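Bretidora、家庭内作業データの収集を寝室の片付けに拡大
読了時間：2分

ロボット学習用データを手がけるBretidoraは6月、家庭内作業データ収集計画「Sani」の対象に、寝室での衣類と小物の片付けを加えたと発表した。収集はBrostonとSestuttonの両地域にある住宅52戸で行う。

作業者は手持ち式のグリッパーを両手に持ち、靴下を丸める、持ち上げる、容器に移すといった動作を普段の部屋で行う。グリッパー側のカメラが手元の映像を記録し、開閉の幅と動きの軌跡も同時に保存する。ロボット本体を住宅に運び込む必要はない。

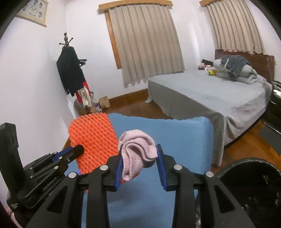
手持ち式グリッパーで挟んだピンク色のリブ編みの靴下。左は別のグリッパーとオレンジ色の網状素材

今回の対象は216種類の作業で、1回の記録は最長90秒とした。布製品は同じ品物でもつかむたびに形が変わるため、折り方や向きを変えた記録を作業ごとに60件集める。つかみ損ねてやり直した記録も削除せず、区分を付けて残す。

部屋の照明や家具の配置は統一しない。撮影前に居住者の同意を得たうえで、個人を特定できる書類や写真が映った区間は社内の確認工程で取り除く。

収集したデータは、Bretidoraが開発中の両腕ロボット向け動作モデルの学習に使用する。共同研究先への提供は、寝室分の確認作業が終わり次第始める。台所と洗面所の記録はすでに提供しており、形式は今回も同じものを用いる。

本件に関する問い合わせは、Bretidora広報窓口まで。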